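昨晚去听了Dimell卫生局关于降压药缺货的说明会，笔记比较乱，今天整理出来分几条发。会是公开的，旁听要在门口登记，可以录音，不能录像。

卫生局长开场先承认缺货。原话是“公立药房目前无法保证所有慢性病患者按时取到足量的药”。去年底局里的口径还是“个别品种配送延迟”，现在改了说法。

缺的主要是氨氯地平和氢氯噻嗪，都是便宜的老药，公立药房发得最多的两种。二甲双胍暂时够用，但也不宽裕，局长没有给出能撑多久。

受影响的人数，局里给的数字是3,729人，指在公立药房登记、长期领这两种药的患者。自己去私人药店买的不在里面，没有登记的也不在里面。有人追问总数，局长说没有统计。

按目前的办法，原来一次领两个月的量，改成一次领两周。从2019-01-14起执行，各药房门口应该已经贴了通知。我今早路过中心药房，通知贴在取号机旁边，字很小。

两周一领的问题很明显：住得远的人要多跑好几趟。Diltcombe没有公立药房，只有一个每周开两个上午的卫生站，那边的人要坐车到镇上。局长说会“研究”让卫生站代发，没有时间表。

说一下缺货的原因，会上花的时间最长。局里的解释有三层，我按他们讲的顺序记，不代表我都认可。

第一，供货商。公立药房的这两种药由Venter独家供应，合同三年，今年是最后一年。Venter去年秋天通知局里，原料涨价，原定的批次要推迟。局里同意了推迟，没有启动备用采购。

第二，港口。替代的一批货已经到了Stivurberg，但是卡在清关。缺一份批次检验文件，出口方补寄过一次，格式不对，又退回去了。局长说文件“正在路上”。

第三，预算。备用采购要先动用应急款，应急款要议会批。议会一月上旬不开会，所以最早要等这个月下旬。我的理解是，就算钱今天批下来，药也不会马上到。

有位旁听的女士问，既然秋天就知道要推迟，为什么等到一月才公布。局长回答说当时判断库存足够，不想引起抢购。她又问当时的库存是多少，局长说需要回去查。

这个问题我觉得是整场会里最要紧的一个，结果没有得到回答。我已经写邮件给局里的信息公开邮箱，要去年九月到十二月的月末库存。按规定他们要在期限内答复，收到了我会发出来。

关于清关的那批货，局里给了具体数量：氨氯地平600箱。氢氯噻嗪没有单独的数，只说“同船到港”。一箱有多少盒，局长和采购科的人说法不一样，会后我去问，采购科说以书面为准，书面还没出。

所以现在没法算这批货够用多久。看到有人在转“货到了就够半年”，会上没有人这么说过，请不要再转。

说说私人药店。镇上的私人药店还有货，价格比年前高。有人在会上拿出两张小票，同一家店同一种药，十二月和一月的，涨了不少。局长说药价归商务部门管，卫生局只能“转达关切”。

商务部门没有派人到场。主持人说邀请过。

有几位议员在场，来自不同的选区，发言的只有两位。一位要求局里每周公布库存，一位要求把Venter叫来当面说明。第一条局长当场答应了，第二条说要看合同里怎么写。

每周公布库存这件事，局长说会放在官网首页。我刚才看了，还没有。首页最上面还是去年的登革热提醒。

Venter方面有一份书面声明，由主持人念的，很短。大意是公司一直按照双方同意的时间表履约，没有违约，愿意继续配合。没有提原料涨价，也没有提新的到货日期。

“双方同意的时间表”这几个字值得注意。如果推迟是局里签字同意的，那合同里的延迟罚款很可能用不上。我问了一位做过采购的朋友，他也是这么看，不过他没看过合同，我也没看过。

合同全文应该在采购公告的附件里。我下载了，附件只有前几页，价格表和违约条款那部分是空白。也一并写进了申请里。

再说优先名单。局里排了一个优先组，共581人，包括有中风史的、做透析的和孕期高血压的。这些人仍然按一个月的量发，不受两周的限制。

优先组的人应该会接到电话。电话号码是登记时留的旧号码的话，很可能接不到。家里有老人符合条件的，请直接到药房窗口问，带上病历本和领药卡，不用等电话。

领药卡丢了的可以当场补，补卡不收钱。以前补卡要收工本费，这次缺货期间免了，局长说得很明确，窗口如果还收，可以投诉。

投诉热线在局里官网的“联系我们”下面。会上有人说打了几次没人接，局长说热线现在只有一个人值班，正在增加。开通时间是工作日上午八点到下午四点。

有人问能不能自己减量，把药撑久一点。到场的一位医生回答得很直接：不要自己减，也不要隔天吃，更不要和家里别人的药混着吃。药不够就去药房或者卫生站，换药也要医生开。

这一条请大家多转给家里的老人。我母亲上周就在隔天吃，她没有跟我说，是我数药板发现的。已经带她去换了另一种药，目前每天量血压，早晚各一次，记在本子上。

换药这块，会上说各卫生站的医生都收到了替代用药的指引。我问了我们这边的护士，她说收到了，一共两页。指引没有对公众发布，我觉得应该发，至少让病人知道换的是什么。
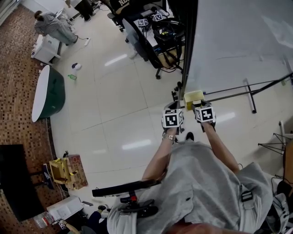

接着说Diltcombe。那边的居民代表在会上交了一份联名信，134人签名，要求缺货期间由卫生站代发药，每周一次就行。信交给了局长，局长收下了，说会在本月内书面答复。

代表还提了一个办法：由去镇上的班车捎药。药房配好，封口，写名字，司机交给卫生站。局长说药品运输有规定，不能随便托人带。代表问规定是哪一条，采购科的人说会后提供。

我查了一下，公开的药品配送规定里对冷藏药和管制药写得很细，对普通口服药只写了“应保持包装完整、有交接记录”。照这个看，班车捎药不一定不行。也许还有别的内部规定，等他们提供。

有读者私信问，是不是整个地区都缺。会上只谈了Dimell辖区，邻近地区的情况局长不愿意评论。被问到能不能先跟邻近地区借一批，他说“在沟通”。再问沟通到哪一步，没有回答。

还有人问住院病人受不受影响。局长说医院药房和公立门诊药房是两套库存，住院的目前正常。能不能从医院调一点到门诊，他说医院也要留安全库存，不考虑。

会开了两个多小时，后半段主要是居民讲自己家里的情况，我就不一一写了，有些涉及病情，不合适公开。提得最多的是排队。两周一领以后，窗口的人会多很多，而中心药房只开两个窗口。

局长说会延长开门时间，从下午四点延到六点，人手从别的科室借。从哪天开始，他说“尽快”。我会去看，开了就在这条下面补一句。

更正前面一条：卫生站每周开的两个上午里，有一个上午只看妇幼，不看慢性病。谢谢评论区的提醒。也就是说，Diltcombe的慢性病患者每周只有一个上午能见到医生。

评论里有人说局里在会后发了新闻稿。我看了，内容和会上讲的基本一致，但是少了两处：一是局里同意推迟的事，二是每周公布库存的承诺。录音我留着，这两处都有。

新闻稿里新增的一句是“预计供应将逐步恢复正常”。会上没有给过这样的预计，有人问了，局长的回答是“要看文件什么时候到”。

目前还没有答案的几件事，我列在这里，后面有进展就接着发：去年秋冬的月末库存；清关文件的到达日期；合同的违约条款；卫生站能不能代发；邻近地区能不能借药。

要去领药的，今天中心药房上午排队的人已经排到门外，下午人少一些。带领药卡和上次的药盒，药盒可以让窗口核对剂量。代领的要带双方证件。

下一次说明会还没有定时间。局长说等议会批了应急款以后再开。议程出来我会转。

录音整理稿我在打，打完放链接。评论里问具体病情的我答不了，请问医生。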